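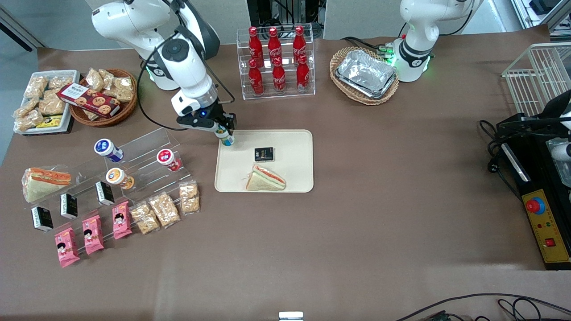 16/03/2024

Quick one tonight, feet are killing me. Second weekend of the snack table at Pernico and I promised I'd write down what worked before I forget it all again like in December.

So. The table. It's the lunch counter basically, for people who come in for the fabric swap and then realize at one o'clock that they haven't eaten. Sandwiches, drinks, cookies, little bags of stuff. You get a tray, you fill the tray, you pay at the end. Easy in theory.

Things I'd keep:

The stepped clear stand on the left. Best thing I bought all year. Everything used to lie flat and people only ever took what was in front. Now the back row gets seen too. Put the sandwiches at the end of it, pointy side up if they'll stand, they won't always.

The two-tier rack for the Cokes. Three up, three down and then it's full, which sounds like nothing but I refill from the crate under the stairs and it looks tidy all day long. Before this we had a cooler on the floor and people were bending down into it with trays in their hands. No more of that. Yes it means the drinks aren't ice cold. Two people complained. Fine.

Wicker baskets. I know, I know, everybody does wicker baskets. But the snack bags slide around like crazy on a flat tray and in a basket they just sort of sit there. I ran out of baskets so the rest of the bags went on the white tray in the corner, and that pile needed straightening every time I walked past. Need one more round one. Flinano had them by the door last time, if they still do I'm getting two.

Oh and the cookie box goes ACROSS the basket, propped up, so you can see the pictures on it. I used to open the box and put the cookies on a plate and hardly anyone took one. Leave it in the box. People like a box.

Things I'd change:

The foil tray in the basket. Looked good in my head, nice and shiny, supposed to be for warm things. But foil goes crinkly the second you touch it and then it looks used. Maybe a cloth under it? Or just a proper dish. I have a proper dish. Why didn't I bring the proper dish.

The white wire basket is way too far over to the right. Nobody reaches that far with a tray in one hand. It wants to come forward, or swap places with the drinks.

Trays. The beige ones are the right size, one sandwich, one drink, one small something and you're done. The bigger ones from Stataver I'm taking home. People put one sandwich in the middle and it looks sad, and then they can't fit two trays next to eachother at the tables.

Little bottles, the blue cap kind. Surprise hit. They fit on a tray next to a sandwich without tipping the whole arrangement over. Should have had more.

Sandwiches. The triangle ones on white bread, always. I tried rolls in December and they rolled, ha. The ones with something green in them go first, every time, I think because they look like lunch and the plain ones look like you gave up. Cut them the night before and wrap them tight. If you wrap them in the morning you will be late, ask me how I know.

Prices: I wrote them on cards and the cards fell over, so that was that. Next time one big sign on the wall. One price for a full tray would be even easier, still thinking about it. Fan has those clip things you can push onto a shelf edge, might try those on the stepped stand first.

Money wise it was ok. Not getting rich off cookies but we covered the shopping and there's a bit left for the new baskets. I bought 100 napkins and ran out before the end, so double that. They're cheap, just buy teh big pack.

Also note to self, wipe the clear stands BEFORE putting anything on them. Fingerprints everywhere and once they're loaded you can't get in behind the packets without taking it all down again. Dry cloth, not the wet one.

Shopping for next time: napkins, one more basket (two), sign, the small bottles, tape. More of the green sandwiches. The dish is in the cupboard over the fridge, bring it.

Ok, bed. Crates are still in the car and they can stay there till morning.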